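Home Features Interviews Reviews Newsletter About Search

The Shirt Problem: a talk with the person who runs Hindix's teaching bench

I went in wanting to dislike the whole thing, and I said so at the door. The head of teaching at Hindix laughed and told me to get in line. The company sells software meant to let a two-armed robot learn household chores by being shown them, and for the past few years every outfit in this business has promised me the same thing: a person does the task, the machine catches on, and soon I'll never fold laundry again. I still fold laundry.

We agreed that I would leave out names, which suited us both. What follows comes from one long morning in February, most of it spent on stools.

I asked first what "showing" means, because the word does a lot of work in the brochures. "It means a person drives," came the answer. "You hold a pair of small arms, you move them, the big arms move the same way, and we record every joint the whole time. The machine isn't watching you like an apprentice. It gets numbers and camera pictures, and it gets them in pairs."

So who is doing the folding, in the videos?

"In a lot of videos, across this industry, a person is. I'd like that printed."

The company keeps two ways of teaching. In the one they call hand guiding, the operator takes hold of the arm itself and pushes it through the motion. The other is remote control, through a handheld set they license from a smaller firm and sell on under the name Trikomance. Hand guiding is fine for wiping a counter or opening a drawer, I was told, and hopeless for cloth. "You need both arms at once for cloth, and your own body is in the way of the cameras. We tried it for a month. Every recording had somebody's elbow in it."

Remote control has its own trouble. The operator can't feel the fabric. A person folding a T-shirt pinches, and knows from the pinch whether there's one layer or two between the fingers. The driver of a robot arm has to guess it by eye. I asked how often the guess is wrong. "Constantly, in the first week. Then they get better, and that's a little embarrassing for us, as the person learns faster than the robot does."

I was given a turn. I won't pretend it went well. The little arms are lighter than you expect, and any shake in your wrist shows up at the other end. I managed to take hold of a sleeve on my fourth try, lifted it, and dropped it again about where it had been. My attempt was thrown out, and I asked whether that was politeness. Bad recordings are deleted, I was told, but mistakes that get corrected are kept on purpose. A robot that has only seen perfect folds has no idea what to do once a hem slips.

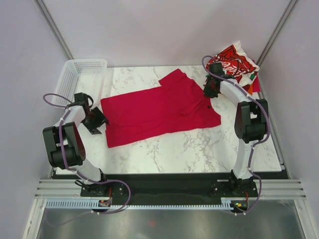

ON THE BENCH

The shirt is the red one. It gets laid out flat between the two arms, though flat is a generous word, and the creases stay in. Ironing would be cheating, they told me, and I agree. More clothes wait in a heap at the back right, something with Coca-Cola printing among them, and a white plastic basket stands in the other back corner.

My complaint about benches like this is how tidy they are. Pale walls on three sides, a clean marble-look tabletop, a bright shirt on a light surface. My own laundry gets folded on a brown couch in bad light with a dog on it. I put this to my host, who didn't argue much.

"You're right that it's easy to see. We started with easy to see. Put a gray shirt on a gray blanket and the current model falls apart. I'm not going to tell you it doesn't."

What about moving the camera? "Worse. Don't move the camera."

The numbers came out slowly. The present folding model was trained on 2,000 recordings, all driven by people. Of those, 1,660 were kept after review. I asked what had been wrong with the rest, and the list was duller than I'd hoped: operators who paused to scratch, a gripper that closed on air, a cable that snagged, one whole afternoon when the clock on a camera drifted and the pictures no longer matched the joints.

And how well does it fold? In the company's own trial last fall the robot was given 494 shirts, one after another, with no one at the controls. I asked for the success rate and got a long answer about what counts as a fold. If a sleeve sticks out, is that folded? If it takes 3 minutes? I pressed, and was told the figure would be published when they had settled on a definition. I have heard that sentence from other companies. I wrote it down anyway.

To be fair, the competition doesn't come off any better. Minami, which sells a similar setup to hotels, shows towels in its demonstrations and very little else. "Towels are rectangles," my host said, with some feeling. Hindix did towels for a while too, and stopped when it became clear that nothing learned on towels was carrying over to sleeves.

That was the part that interested me most. If showing a robot one chore taught it something about the next, all this driving might pay for itself. I asked directly whether it does.

"A bit. Reaching carries over. Grasping an edge carries over, some. The order of the folds doesn't carry over at all. You go from T-shirts to button-downs and you're recording again nearly from the start."

Then the thing being sold is labor, I said. Somebody has to sit there and drive for every new garment.

"For now, yes. I'd call it labor you pay once."

Unless the customer buys different shirts.

There was a pause. "Unless they buy different shirts."

A project called Plovex is supposed to help here. The idea is to have the robot try the fold alone, and let a person take over by remote control only when it gets stuck, so that the recordings pile up around the hard parts. It sounds sensible. It also sounds like a job in which you stare at a slow machine for hours and grab the controls when it fumbles, and I asked whether the operators like it. They prefer driving, I was told. Waiting is tiring, and people take over too early because they can't stand to watch. Early takeovers spoil the data, as the robot never gets to its real mistake.

I asked what would count as failure for the project. My host thought it over and said that if a new garment still needs hundreds of recordings a year from now, they should probably be doing something else with the arms. Sorting, maybe. Picking a piece out of a pile and putting it in a basket is a lot more forgiving than a fold, and there are laundries that would pay for it.

Would you buy one, at home?

"At today's price? I have a dresser with three drawers. I stuff them."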